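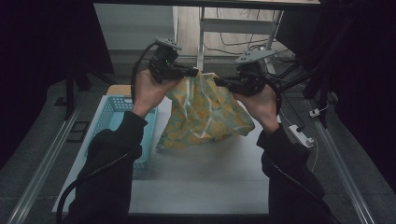
Attachment 1 – fabric held up over the white table, a gripper in each hand

Ticket: Norkex dehumidifier, shuts down overnight and bucket light stays on
Opened by: Kazuhiro Minami
Date: 12 October 2020
Status: Closed, with one niggle

Hello all. I've been going round in circles with the Norkex in our downstairs workroom, so I'm putting the whole lot in one ticket instead of sending any more half-finished emails (sorry to whoever had to read those!). It's the 16 litre model, bought in January, and it behaved beautifully until the weather turned. The workroom is half underground and gets properly musty if it's left to itself. We keep paper and cloth down there, so I do need the thing to run through the night.

What happens: I set it to 50 per cent humidity before I go home, it hums away quite happily, and in the morning it's off with the orange bucket light showing. Fair enough, you'd think, full bucket. Except the bucket is barely a third full. If I pull it out and push it back in, the light goes off and the machine starts up as though nothing had happened.

First go
Emptied the bucket, rinsed it, dried the outside, put it back with a good firm shove. Ran for the afternoon. Off again by morning. The room was up at 71 on the little dial hygrometer by the door, and it smelled like an old tent.

Second go
Support (thanks, Drirkimum helpdesk, very quick reply) asked me to clean the float. That's the small white block inside the bucket that rises with the water. Mine had a slimy ring round the hinge, quite revolting. I scrubbed it with an old toothbrush and washing-up liquid, and it moved much more freely. I was very pleased with myself and told everybody it was mended. It wasn't. It lasted two nights this time and then went off again.

Third go
Moved it to a different socket in case it was the timer plug upstairs from the old heater days. No change. I also tried it without the extension lead, which the manual says you shouldn't be using anyway (page 3, I have now read it). No change there either, but I've left it plugged straight into the wall.

Fourth go
I got down on the floor with a torch while it was running and just watched it for a while. When the compressor kicks in, the whole machine shivers a bit, and the bucket creeps forward with it. Only a couple of millimetres, but there's a little plastic tab at the back of the bucket that has to press on a switch, and it was right on the edge of letting go. I put my knee against the front and it ran on. Took my knee away, waited for the compressor to cycle, and off it went! I can't tell you how happy I was, lying there on the lino.

So then I got the spirit level out. The floor slopes towards the drain, which I'd never noticed in all the time we've been in this building, and I'd had the machine facing downhill. I've turned it round so the bucket sits on the uphill side, and packed the two low castors with a folded bit of rubber matting.

Result
Ran for 24 hours without a stop, and then overnight for the rest of the week. Hygrometer now sits between 50 and 54 and the tent smell has nearly gone. The bucket got properly full once and the light came on when it should, so the switch itself seems all right.

Still open
The drain hose. I'd like to stop emptying the bucket by hand altogether, but the spout at the back takes a hose I can't find in any of the shops near us. The Irex one I ordered is a shade too wide and drips at the join, even with a jubilee clip done up as tight as I dare. If anyone at Drirkimum knows the right inside diameter, please put it on this ticket and I'll order one. The manual only says "suitable hose" – not much help when you're standing in the plumbing aisle.

Reply from support, same ticket
Hello Kazuhiro, glad the levelling worked. Please don't run it with the matting under the castors for good, as it can walk off the padding. We're posting you a pair of screw-in feet to fit in place of the two low castors. The hose for your model is 12 mm inside diameter. Leaving this closed, but do reply here if the light comes back.

Me again
Lovely, thank you. 12 mm hose ordered, and I'll swap the matting for the feet when they arrive.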